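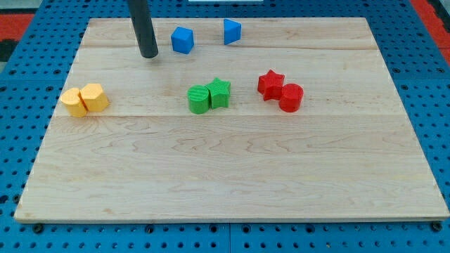
Set pieces decide more matches than most lower-division clubs budget for. At Lomine, where the women's side finished last season two points above the relegation places, the work is now handled by one analyst on a part-time contract.

Hsiu-ying Huang joined in January from Zovwood, a club one level down. She had spent 29 matches there coding corners and wide free kicks by delivery type, first contact and the position of the nearest unmarked player. Lomine wanted the same method applied to its own defending.

The side had conceded 10 goals from corners in the first half of the season. Her review put most of them down to a single zone, the area between the near post and the edge of the six-yard box, where a zonal marker and a man marker had overlapping jobs. Both went to the ball. The runner behind them was left to the goalkeeper.

"The drawing on the whiteboard was fine," Huang says. "The players were starting a yard too deep, so they arrived at the same place."

The fix was a change in starting position. The near-post defender moved a step forward and took responsibility for anything below head height. The second player was released to track the run. The goalkeeper's line stayed where it was.

Training time is the main limit. Set pieces get one session a week, after the possession work, and the squad trains on a half pitch when the academy is in. Huang runs 5 deliveries from each side, stops, adjusts and runs them again. Full-speed contact is saved for the day before a match.

Attacking routines have come more slowly. Lomine uses two corner patterns, one a short exchange to draw out the edge marker, the other an inswinger to a crowded near post. A third, copied from Hviid, was dropped after two matches because it left only one player back against the counter.

Her database now holds over 1000 deliveries from the division, tagged by hand. She has declined to build a rating from it. Delivery quality varies too much with wind and pitch, she says, and several grounds in the league have no high camera position, so the far-post runs are often guesswork.

Vanari, the next visitors, take most of their corners short. Huang has two clips of them going long, both from the left, both to the same center back.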